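Enham desk lamp: four months on

I bought the Enham back in August, after my old lamp gave up halfway through a tax return, and I've been meaning to write this up ever since (sorry, Natalia, I know you asked ages ago!). It's a lovely warm light, easy on tired eyes, and the dimmer has 17 steps, which sounds silly until you've found your favourite. Mine is 6, if you're wondering.

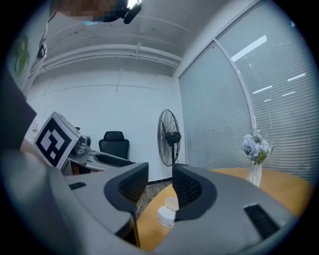
The arm stays where you put it, even stretched right out over the keyboard, and that's more than I could ever say for the Tarosa I had before. The base is a touch wide for a small desk, and the grey colour shows every fingerprint. I'd have liked a longer cord too – I ended up moving the whole desk closer to the wall, and then the bookshelf, and so on.

Four stars from me, and I'd happily buy another for the spare room.

Emlyn Jenkins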